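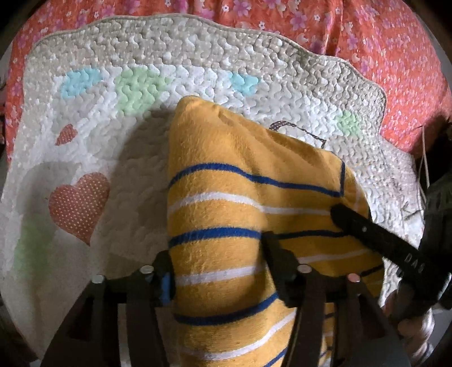 Notes on the Household Linens: Towels, Mats and the Upper Shelf

The reorganization of the linen cupboard at Lorley has now entered its second month, and it seems appropriate to set down the present arrangements for the benefit of those readers who wrote after the previous entry. Several of them asked how quilted pieces should be kept alongside ordinary toweling. The practice of this household is given in the paragraphs that follow. It is offered without any claim to authority.

The cupboard was supplied by Gudesard and stands on the landing. It has four shelves, of which the lowest is reserved for bed linen and the highest, until recently, for items that had no other home. It was the highest shelf that prompted the present work. On inspection in March it was found to hold two tablecloths, a curtain without its pair, and 14 towels of various ages, several of which had been folded so many times in the same place that the crease had become permanent.

Sorting

All sorting is carried out on a covered surface. An orange cloth with small pink and white flowers is spread first, and the white quilted mat is placed over it. The mat is the one with the scalloped border and the red hearts, the larger of which is printed with white dots. Regular readers will recall it from the entry on appliqué repairs. It provides a soft and level working area, and small faults in a towel, such as a pulled loop or an opened hem, are more easily noticed against a pale background.

Each towel is opened to its full size, examined on both sides, and assigned to one of the following groups: retained for the bathroom, retained for guests, or transferred to the utility room. The yellow towel with the blue and white stripes was the subject of some deliberation. It is plush and of a cheerful mustard shade, and it had been proposed for the utility room on the grounds that it matches nothing else in the house. The proposal was withdrawn. It has been assigned to the guest shelf, where it will be joined by two plain blue towels from the Soler order when these arrive.

Folding

Towels are folded in thirds lengthwise and then in half, and in half again where the thickness allows. With striped toweling, the edges should be brought together along a stripe, which gives a straight fold with very little effort. Plush fabrics will resist a sharp crease and should not be pressed flat by force. A thick towel that has been compressed for a season takes some days to recover its texture, and the stack is accordingly limited in height.

The shelf measures 16 inches from front to back. A bath towel folded as described fits with a small margin, and the folded edge is placed outward so that a single item can be withdrawn without disturbing those above it. This last point had not been observed by all members of the household and has since been restated.

Care of quilted pieces

Quilted mats are not folded. Where space permits they are stored flat, and otherwise they are rolled loosely with the decorated side outward. Appliqué shapes are stitched at the edges and will begin to lift if a fold is made through them repeatedly. Washing is done by hand in cool water with a small quantity of mild soap, and the piece is laid out on a dry towel away from direct sun. Ironing is avoided altogether, as it would flatten the raised pattern of the quilting.

A correspondent in Berness has asked whether a red appliqué may safely be washed with a white ground. The household's practice is to test a corner of the red fabric with a damp white cloth beforehand. If any color transfers, the mat is spot cleaned only.

Matters outstanding

The single curtain has not yet been matched and remains on the chair in the hall. New shelf paper has been ordered and will be cut to size in May. The tablecloths are to be measured before a decision is taken on their storage, and the measurements will be given in the next entry.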